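Soft Goods, Small Margins

The Numon is a two-finger gripper kit from Raltia, sold with a wrist camera and a task library for table-height picking. We ran 97 trials with fruit and pastel tableware. Grip force is set in 16 steps, and yellow fruit over a pink plate was handled at step five.
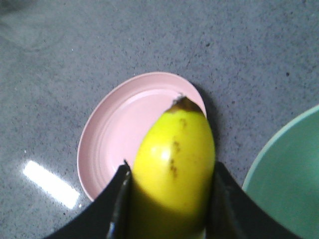
Anju Mittal says the lower steps are too close together to matter and that she would trade half of them for a faster close. Raltia lists closing speed as fixed.

Bowls took longer to set up. The fingers approach with their tips low, near the outer wall, and the default approach height had to be entered again after each restart.
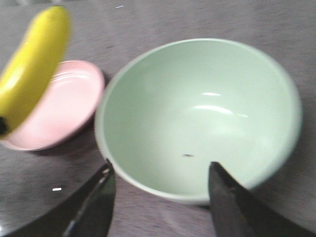
Camera and Software

Trarinow, the bundled control package, logs wrist video and accepts a second, fixed view. Calibrating both took 37 minutes. The fixed view is the better one for checking a layout, with plate, bowl and banana at counter level.

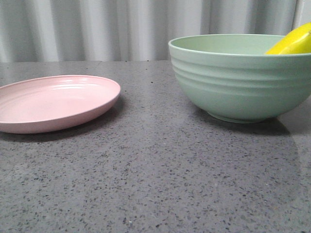 Logs export as plain files, one per trial. Kristaps Luik ran the export on an older laptop and had no failures. Spare fingers are sold in pairs.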